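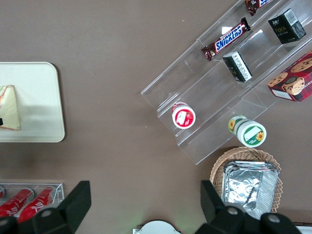 WORKSHOP NOTEBOOK / Display and counter fittings

October, 2 p.m.

Snack counter layout for the Sisterton kiosk, second go. Brown table, clear acrylic step stand set on the diagonal, white tray on the left, wicker basket at the lower right. The stand went square to the table edge last time and we didn't like reaching over the front steps to get at the back ones. On the diagonal you can come at it from the corner.

Chocolate bars are on the upper steps. The Snickers lies slantwise on its step and I'd leave it like that for now. The steps are clear, so a dark wrapper shows up well from above, and the name can be read without picking the bar up. The small black boxes are harder. One is standing on the top tier with its label showing and the other is on its side lower down, and lying down it mostly gives you small white print. Stand them both up next time, same way round, or move them off the stand altogether. I don't think they belong next to food anyway. Ask Fisier whether the kiosk even wants them at the counter.

Red cookie box at the right end. It's the loudest thing on the stand, with the cookie photos and the tartan, and it pulls the eye over to that side. That may be fine if the register goes on the right. If the register goes on the left, swap it with the chocolate. The Dadton drawing has the register on the left and the Deligiannis one has it on the right, and both are marked current. Need one answer before anything gets screwed down.

The little cup with the strawberry lid is on the lowest step. Good place for it: low and easy to lift straight up by the rim. If these turn out to be a chilled item they can't stay out on an open stand, so treat the cup as a stand-in for size only. Check the product list.

White container with the sunflowers is lying at the foot of the stand. I don't want round things on their side in the final layout. Stand it upright and see if it hides the cup behind it. If it does, it goes to the left of the stand, between that and the tray.

Foil trays: stacked in the wicker basket. The basket suits them. The lids are crinkled so the stack won't sit dead level, and the basket sides take care of the lean. I would keep the stack below the basket rim if we can. Taller than that and the top one gets knocked by a sleeve. The basket could be a bit darker to go with the table, but that's taste.

Sandwich on the white tray. Triangle pack, which wants to be shown with the filling side out, and on a flat tray it doesn't do that very well. Options are a low rack with slots, or a lip across the middle of the tray to prop them against. I prefer the lip. It's one strip of acrylic and two dabs of cement, and the tray still wipes clean. The rounded corners on the tray are good, keep those whatever happens.

Measurements for the acrylic steps: tread depth is 70 mm. Fine for bars laid lengthwise, tight for anything boxy. If we go to 4 steps on the next stand I'd make the bottom one deeper and leave the rest alone. Polish the front edges too. Any roughness on a clear edge catches the light and looks like a scratch.

To do:
Settle left or right for the register (Dadton or Deligiannis)
Lip for the sandwich tray, cut from offcuts if there's a piece long enough
Rubber feet under the stand so it keeps its angle
Black boxes: in or out
Price label holders, clip-on, try one on the lowest step first

Later, 4 p.m. Found an offcut long enough for the lip. Cut it and taped the edges, not cemented yet. Leave the tray where it is until it's been tried dry.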